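In Defense of the Boring Task

Every April our robotics club at Kisano votes on a project for the year-end showcase, and every April somebody proposes a robot that plays the drums. I have nothing against drums. I would just like to put in a word for canned goods.

This year's team took the least glamorous option on the ballot: two simulated arms, one simulated table, and some groceries. They named it Muko and went to work. The parents I know were polite about it, the way people are polite about a casserole.

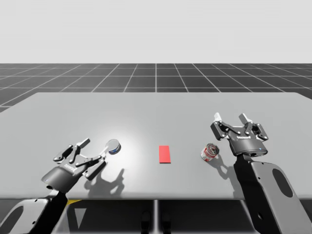
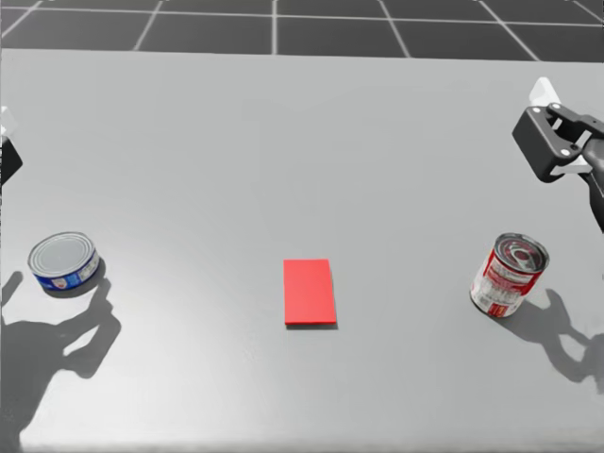

The Muko table in simulation: two cans, one red rectangle and an arm on either side.

I have come to love this table. A drumming robot can miss half its beats and still get applause from the bleachers. A can of soup is a harsher critic. You either planned for its shape or you didn't, and the students who wanted to skip the planning spent 94 failed runs learning what a cylinder is.

The usual complaint is that simulation isn't real robotics, that kids should be stripping screws and burning their fingers. Fine - I stripped plenty of screws at their age, and mostly I learned where the hardware store was. Our club has 8 students and a budget that would not cover one decent gripper. In software they can wreck an arm before lunch and have it back by 1 p.m.

The showcase judges give 70 points out of 100 for "audience appeal." I would cut that in half and hand the rest to whoever can explain why their last run failed. The drummers are welcome to enter, too.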